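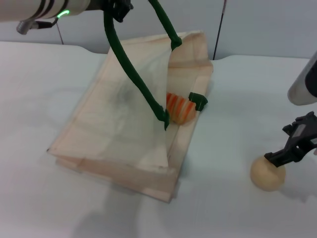
쿠키를 얇은 종이봉투에 담아 두면 며칠이나 바삭할까?
우리 집 부엌에서는 이틀이고, 사흘째부터는 가장자리가 먼저 눅눅해진다.

2018년 3월

드디어 봉투 얘기를 쓴다! 며칠 전부터 쓰려고 했는데 퇴근하고 오면 반죽하느라 정신이 없고, 반죽이 끝나면 설거지하느라 또 정신이 없고, 그러다 보면 일기장은 펴지도 못하고 잠들어 버렸다. 오늘은 오븐을 안 켜는 날이라 차 한 잔 끓여 놓고 앉았다. 보리차다. 커피는 어제 너무 마셨다.

동네 봄 장터에 쿠키를 내기로 한 게 벌써 한참 전인데, 나는 내내 쿠키 생각만 했다. 버터를 얼마나 넣을지, 소금은 위에 뿌릴지 반죽에 섞을지. 포장은 그냥 비닐에 넣고 끈으로 묶으면 되겠지 했다. 그런데 막상 비닐에 넣어 보니까 영 마음에 안 들었다. 번들번들하고, 손에 닿는 느낌도 차갑고, 부스럭거리는 소리도 왠지 급해 보이고. 그래서 봉투를 찾기 시작했고, 이게 이렇게 재미있을 줄은 몰랐다.

지금 내 마음을 다 가져간 건 베이지색 반투명 봉투다. 처음 받아서 꺼냈을 때 색이 생각보다 훨씬 따뜻해서 혼자 와! 하고 소리를 냈다. 살짝 복숭앗빛이 돈다. 화면으로 봤을 때는 그냥 누런색인가 했는데 전혀 아니다. 종이가 겹치는 데는 색이 조금 더 진하게 보이는데 나는 그 선이 정말 좋다. 일부러 그려 넣은 것 같다. 빈 봉투를 하얀 상 위에 올려놓고 한참을 구경했다. 쿠키도 안 넣은 봉투를! 엄마가 전화해서 뭐 하냐고 묻기에 봉투 본다고 했더니 잠깐 말이 없으셨다.

샘플은 세 군데에서 받았다. 나중에 또 헷갈릴 테니 적어 둔다.

Moretti 것은 제일 두껍다. 빳빳해서 세워 놓기 좋고 쿠키 기름이 배어 나오는 것도 느렸다. 다만 안이 하나도 안 비친다. 도장을 찍으면 예쁠 것 같아서 엽서 넣는 용도로 쓰고 싶다. 다음에 외할머니께 사진 보내 드릴 때 써야지.

Ibarra 것은 얇고 잘 비치는데 흰색이다. 깨끗하기는 정말 깨끗하다. 하지만 내 쿠키가 안에 들어가니까 조금 창백해 보였다. 흑임자 쿠키를 넣었더니 이건 또 기가 막히게 어울려서, 흑임자만 여기에 담을까 하는 생각을 사흘째 하고 있다. 종류별로 봉투가 다르면 상 위가 너무 어수선할까? 아직 모르겠다.

그리고 Hitance 것이 베이지. 이걸로 정했다. 한 묶음에 최대 100장까지 들어 있다고 적혀 있었고, 나한테는 한 묶음이면 차고 넘친다. 배송비까지 더해도 생각했던 돈 안에 들어왔다. 남는 건 가을에 쓰면 된다. 9월에 이모네 밤을 받아 오면 밤 쿠키를 구울 거고, 밤 쿠키야말로 이 색에 들어가야 한다. 벌써 신난다.

오늘은 쿠키를 담는 연습을 했다. 연습까지 해야 하나 싶었는데 해 보길 잘했다! 얇은 종이라 두 장이 딱 붙어 있어서 입구가 잘 안 벌어진다. 처음에는 훅 불어서 벌렸는데, 생각해 보니 먹을 것 담을 봉투를 입으로 불면 안 되지 않나. 그 봉투는 단추 넣는 데 쓰기로 했다. 그다음에는 손톱으로 벌리다가 귀퉁이를 찢어 먹었다. 지금 제일 잘 되는 방법은 봉투를 평평하게 눕혀 놓고 위쪽 종이만 가볍게 집어서 천막처럼 들어 올리는 것이다. 그 틈으로 손가락을 안쪽에 대고 양옆을 밀어 주면 입구가 둥글게 열린다. 봉투를 비스듬히 놓으면 나는 더 편했다. 똑바로 놓으면 팔꿈치가 자꾸 설탕통을 친다.

종이가 두 겹으로 갈라지면서 나는 그 작은 소리가 있는데, 글로 어떻게 쓰면 좋을지 모르겠다. 사각? 파삭? 둘 다 아닌데 둘 다 비슷하다. 아무튼 들을 때마다 기분이 좋다. 밤에 조용한 부엌에서 그 소리만 나니까 머릿속이 다 시원해지는 것 같았다.

담는 순서도 정했다. 큰 쿠키를 먼저 바닥 쪽에 눕히고 작은 것을 그 위에 비스듬히 얹는다. 반대로 하면 작은 것들이 바닥에 몰려서 봉투 배가 불룩해지고, 그러면 입구를 접을 때 줄이 비뚤어진다. 무게는 한 봉투에 71그램으로 맞췄다. 원래는 딱 떨어지게 하고 싶었는데 우리 쿠키가 그렇게 생겨 먹지를 않았다. 저울에 올릴 때마다 조금씩 넘치고 모자라서, 부스러기로 맞추는 건 예쁘지 않으니까 그냥 제일 자주 나오는 숫자로 했다. 마음에 든다. 이상한 숫자라서 더 마음에 든다.

입구는 두 번 접고 종이 끈으로 묶을까 했는데, 끈을 묶으니까 봉투가 쭈글쭈글해졌다. 이렇게 고운 종이를 구겨 놓으려니 마음이 아파서 스티커로 바꿨다. Iltus 라벨지가 서랍에 남아 있어서 동그랗게 오려 붙여 봤는데 잘 붙고, 뗄 때 종이가 조금 일어난다. 뭐 어차피 먹으려고 뜯는 거니까 괜찮다. 글씨는 손으로 쓸 거다. 언니는 도장을 파라고 하는데 나는 내 삐뚤빼뚤한 글씨가 좋다. '소금 버터'라고 쓰면 '금' 자가 항상 커진다. 왜 그런지 모르겠다.

아, 기름 얘기. 소금 버터는 버터가 많아서 밤새 두면 봉투 바닥에 둥근 자국이 생긴다. 어제 담아 둔 걸 아침에 보고 가슴이 철렁했다. 그래서 안에 유산지를 손바닥만 하게 잘라 깔아 봤더니 훨씬 낫다. 유산지가 비쳐서 안에 네모가 하나 더 생기는데 이게 또 은근히 귀엽다! 창문 같다. 대신 자르는 일이 늘었다. 가위가 잘 안 들어서 내일 좀 좋은 걸로 빌려 와야겠다.

완전히 식힌 다음에 담을 것. 이건 크게 써서 냉장고에 붙여 놨다. 저번에 마음이 급해서 미지근한 걸 넣었다가 봉투가 축 늘어졌는데, 그 모습이 너무 시무룩해서 웃음이 나면서도 속상했다. 식힘망 위에서 한 시간. 그동안 설거지하면 딱 맞다.

장터 자리 번호가 53번이라고 문자가 왔다. 지도를 보니 화장실이랑 멀고 느티나무랑 가깝다. 너무 좋다! 바람이 불면 봉투가 날아갈 수도 있으니까 납작한 나무 상자에 세워 담아 가려고 한다. 상자는 귤 상자를 닦아서 쓸 건데 안쪽에 귤 냄새가 아직 조금 난다. 나쁘지 않은 냄새라 그냥 둘까 싶다. 상 위에는 아무 무늬 없는 천을 깔 거다. 봉투 색이 워낙 곱고 순해서 무늬가 있으면 다 묻힌다. 집에 있는 체크무늬 천을 대 봤다가 얼른 치웠다.

집에서 장터까지는 913번 버스를 타면 한 번에 간다. 상자를 안고 타는 게 문제인데 아침 일찍이면 자리가 있을 것 같다. 맨 뒷자리는 덜컹거려서 쿠키가 깨질지도 모르니까 앞쪽에 앉을 것. 깨지면 깨진 대로 우유에 말아 먹지 뭐. 사실 내가 제일 좋아하는 방법이다.

적고 보니 쿠키 맛에 대해서는 거의 한 줄도 안 썼다. 오늘 일기는 처음부터 끝까지 종이다. 그래도 좋다. 작년 이맘때는 퇴근하고 나면 누워서 천장만 봤는데 요즘은 저녁마다 손이 바쁘고 어깨는 아픈데 자꾸 웃는다. 봉투 한 장 여는 게 뭐라고 이렇게 즐거운지.

내일 할 일: 버터 꺼내 놓기. 가위 빌리기. 흑임자 봉투 정하기(제발). 라벨에 쓸 펜은 물에 안 번지는 걸로 사고, 귤 상자는 한 번만 더 닦아서 베란다에 세워 두기. 차가 다 식었다. 식은 보리차도 맛있다.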